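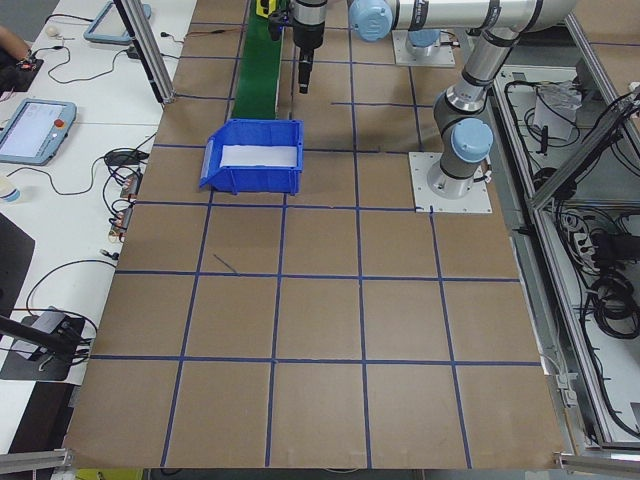
How does a robot know how hard to hold something?

Mostly, a person has to work it out first. The robot is told how far to close its gripper, or how hard to push, and the people who set it up find the right number by trying different ones.

What is a gripper?

A gripper is the part at the end of a robot arm that does the holding. You have one kind of hand, and you use it for everything: a pencil, a football, a wet bar of soap. Robot arms can have their grippers taken off and changed. An arm that lifts boxes in the morning could be given a different gripper to pick up biscuits in the afternoon.

At the Nirstead workshop, people try out grippers to see which is best for which job. A gripper that is very good at one thing can be hopeless at another, so they have to be tested with lots of different objects.

What kinds are there?

Finger grippers have two or more fingers that close together. They are good for things with firm sides, such as blocks, tins and small boxes.

Suction grippers use air. A rubber cup is pressed on to the object and the air is sucked out, so the object sticks. They are good for flat, smooth things like a sheet of card or a plastic lid. They do not work well on a woolly hat, as air leaks in through the wool.

Soft grippers are made from bendy material. They wrap around an object and are used for things that bruise or break, such as tomatoes and eggs.

Magnetic grippers only work on some metals. They are no use at all for a tomato.

Where does the testing happen?

On a big work surface covered with brown cardboard. Strips of dark blue tape divide it into squares, like the squares on a map. The squares are useful if you want to put an object back in the same place for another try. If one gripper has its object in one place and the next gripper has it somewhere else, you can't compare them fairly.

The arm is bolted down on a square metal plate. This matters more than you might think. When an arm swings it pushes against whatever it is standing on, and a loose arm could tip or slide. Even a tiny slide would mean that the gripper came down in the wrong spot.

There is a green conveyor belt on the surface too, with a blue plastic bin at the end of it. The black gripper points straight down over the belt. A conveyor belt is a moving strip that carries things along, like the one at a supermarket till. Picking something up from a moving belt is harder than picking it up from a table. The robot has to work out where the object is going to be, and get there in time.

How do you tell the robot what to do?

One way is with a teach pendant. This is a screen you can hold, joined to the robot by a cable. The person testing uses it to move the arm to a place and save that place in the robot's memory. Then they move it to another place and save that as well. When the program is run, the arm goes to each place in order.

Teach pendants have an emergency stop button, which is red so that it is easy to find. Pressing it stops the arm. Everyone who works near a robot has to know where the button is before they start.

How is a test done?

The people at Nirstead have a project called Fekine. In the Fekine test, each gripper gets 60 tries with the same object. A try counts if the gripper picks the object up, holds it for 8 seconds and lets go of it over the bin. If the object slips, or is squashed, or is never picked up at all, it does not count.

The scores are written down, and so is what went wrong. "Dropped it" is not a very helpful note. "Slipped out sideways when the arm turned" is much better, as it gives you something to fix.

Only one thing is changed at a time. Suppose you changed the gripper and the speed of the arm together, and the score went up. You would not know which change had helped.

In November two finger grippers were tested, called the Domer and the Kuhlmann. The Domer was better with small boxes. The Kuhlmann was better with a sponge ball, because its fingers closed more slowly. So there was no overall winner, and both are still used.

Words to know

Base: the bottom part of a robot arm, which is fixed in place.

Joint: a place where the arm can bend or turn, like your elbow.

Link: a stiff part between two joints, like your forearm.

Program: a list of instructions for a machine.

Try it yourself

You will need a pair of kitchen tongs, two rubber bands, a bowl and some small things to pick up. A dry sponge, a grape, a coin and a toy brick will do.

Put the objects on the table, with the bowl beside them. Use the tongs to move each object into the bowl. Do this ten times for each one and make a tally of how many times it works.

Now wrap a rubber band around each tip of the tongs and do it all again. Which objects were easier? Were any of them harder?

Keep the bowl in the same place for both tests. If the grape gets squashed, write that down too, and use a new one.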